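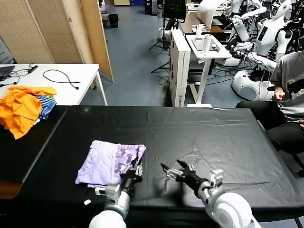

Lavender and floral fabric, folded on black

Druvusa Court Observer's Notebook

If you have ever sat at the back of a public hearing with a pad on your knee, trying to write down what the judge has just said while also working out who has walked in late, you will know why we wanted to make a proper notebook for the job. The Druvusa has been our most asked-for title for a good while now (we still have a soft spot for the very first printing, wonky margins and all!), and this new edition has been gone through from cover to cover with the people who use it most: local court-watching groups, law students and reporters on small papers.

Each notebook has room for 70 hearings. Every hearing gets its own spread, with the basic details on the left – court, room, case number, judge, time listed and time started – and open ruled space on the right for your notes. At the foot of the left-hand page there is a row of tick boxes for the things that are so easily forgotten by the time you get home, such as whether the hearing was open to the public, whether the list was posted outside the door and whether reasons were given aloud.

At the back are 28 pages for following one judge or one court over a longer stretch. You copy across the date and outcome of each hearing, with the page number beside it, and after a few months you have something you can put in front of an editor or a public meeting without going through a carrier bag of loose sheets first. We have also kept the short glossary, which now covers administrative and commercial courts as well as criminal ones.
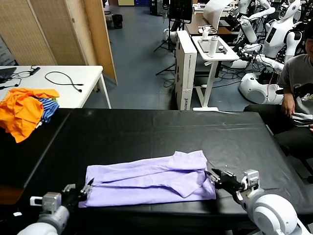 One customer wrote to say that the back pages were the part she had expected to ignore and had ended up using every week, though she would dearly love a wider column for adjournments. She is quite right about the column, and it has been widened in this edition.

Details

Size: A5, portrait
Paper: cream, ruled, takes fountain pen well
Binding: sewn, opens flat
Cover: dark green card, with a pocket inside the back
Hearings: 70
Long-term record pages: 28
Language: English

Which one do I need?

The standard Druvusa suits most people. If you mainly sit in on long trials, have a look at the Clalier instead, where each case runs over several spreads and there is a page for listing witnesses. The Brotau is a slim set of tear-off forms for groups who like to gather everything up at the end of the morning and file it together. All three use the same headings in the same order, so notes from one can be typed up alongside notes from another.

Please do check the rules of your own court before you go. Most will let you write in the public seats, but a few like you to ask the clerk first.
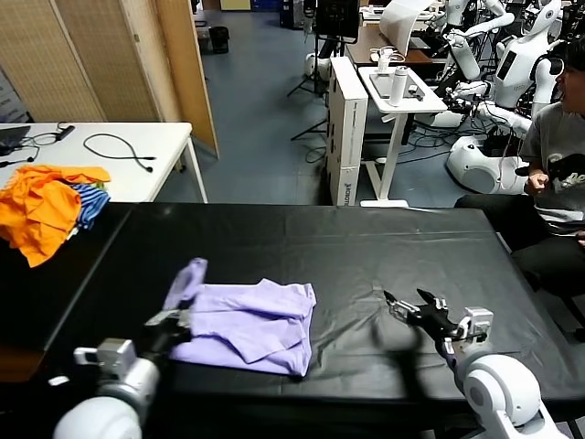 Lavender t-shirt with a sleeve raised

Ordering and delivery

Single notebooks are sent out from our shop in Chege within 7 working days. Groups and law schools can order in bulk, and from 300 copies upwards we will print your organisation's name on the cover at no extra charge – just send us the wording with your order. The August print run is already filling up, so large orders are best placed early. Unused notebooks can be returned in their wrapping, and postage on returns is paid by the sender.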